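Corkley Kitchen – data card and notes

Hello, and thanks for looking in. I'm Hashini Roy and I look after the Corkley kitchen set, mostly with Nimal Sultana, who did the bulk of the labelling. This file covers what's on the counter, how the tasks are named and the bits that still annoy me.

What's in it

899 episodes, all recorded on one kitchen counter. Each has a task name, a short plain-English sentence saying what was meant to happen, and a label for every item that gets moved. The jobs are small ones: putting bread away, setting out a plate and cup, wiping down, that sort of thing. I wanted the clutter you'd get in a kitchen before lunch, so we didn't tidy up much between runs.
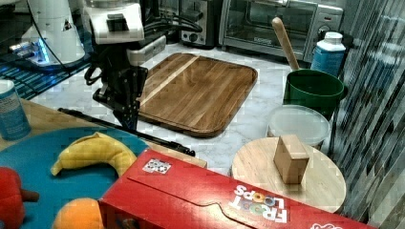 Cutting board in the middle of the counter, with the green bucket to its right.

The board is called board in the labels, whichever way round it's lying. The bucket is bucket, even when there's something sticking out of it. We argued for a whole Wednesday about whether a thing with a wooden handle should be spoon or spatula if you can only see the handle, and settled on utensil_wood. Dull but safe!

Two appliances, two names

Please don't merge these. The one with slots is toaster and the one with a glass door is toaster_oven. In the first release they were both down as toaster and Mahfuz Pramanik very kindly sent me a list of 60 episodes where you couldn't tell which was meant. All fixed in version 2, but if you're still on the old files, do grab the new ones.

Bread and the drawer

The bread lives in a clear plastic bag and its home is the little pine drawer box with the black bar handle. 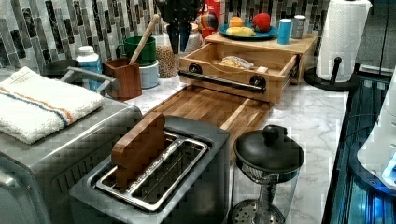
I label the drawer open if there's any gap at all, and closed only when it's fully shut. Things on top of the box get on_box and things inside get in_drawer, so please keep those apart if you add your own labels – I've mixed them up myself more than once. The play food is labelled by what it's meant to be, so the apple is just apple. Cups and mugs are separate too (Nimal feels strongly about this).

Still to do

Towels are a mess. Folded, draped and scrunched all share one label, and about 95 episodes need going through again. Small items at the back of the counter are patchy as well, so don't lean on those.

If you spot a wrong label, send me the episode number and what you think it should be. I usually get to them in the evening.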